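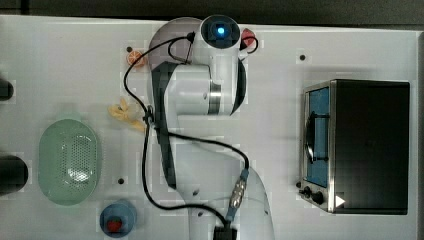 Por qué sigo montando robots en el taller

Llevo desde junio peleándome con un brazo y una mesa blanca en Wutard, el taller compartido de mi barrio, y cada semana me preguntan si no sería más fácil comprarlo todo hecho. ¡Pues claro que sería más fácil! Pero yo quiero entender por qué falla (y falla mucho). Lo blando, por ejemplo, tiene su miga: una botella de kétchup de fieltro no se coge igual que una taza.

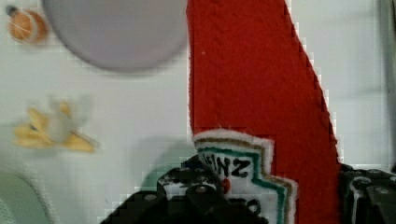 Shahbazi me escribió que todo esto es jugar a las cocinitas con cables, y que una casa necesita un lavavajillas y poco más. Algo de razón lleva, pero el lavavajillas no me ha enseñado nada en la vida. En esta mesa, en cambio, me he tragado 257 intentos apuntados a boli en una libreta, y ya sé ver cuándo un cable va a dar guerra. 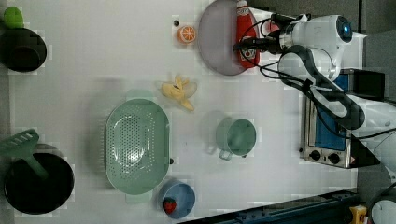
Y lo de los cables va en serio, eh. Yo le dedicaría la primera tarde entera, antes de tocar una línea de código.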